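I'd eaten half the coleslaw before Violeta rang to say the cabbages were being recalled. All of them, about 300 crates, everything that had come through Flindport since July.

"How much did you have?" she asked.

"A forkful," I said, looking at the bowl.

Now, I'm not a panicker (ask anyone in Waltden), but I did go and stand over the sink for a bit, waiting to feel peculiar. I felt fine! I felt, if anything, still hungry.

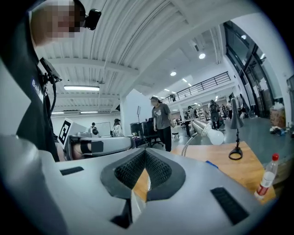

*Black shirt, white lettering*

Then Doğukan came round with a carrier bag. He'd bought three of the things from Dönmez at 50p each and wanted to know if boiling would sort it. I told him the notice said bin them, wash your hands, wash the fridge, and he looked at me as though I'd asked him to bury a dog.

"They're lovely cabbages, though," he said.
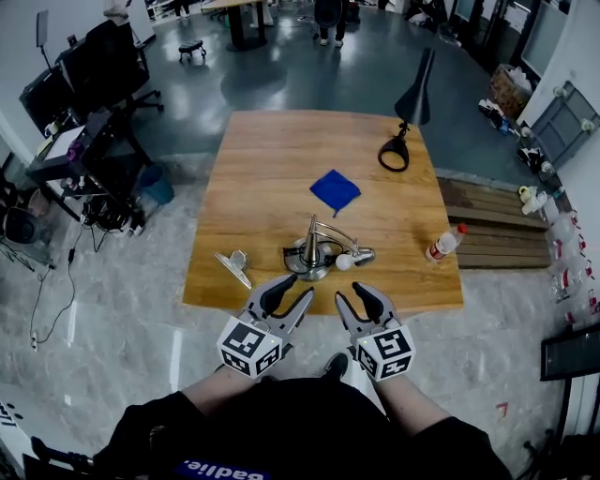 We put them out with the rubbish in the end, double-bagged, and scrubbed both our fridges until ten at night. He did the salad drawers and I did the shelves, and my stomach gurgled once, very loudly, and we both stopped scrubbing.

"Was that you?" he said.

"Pass me the sponge," I said.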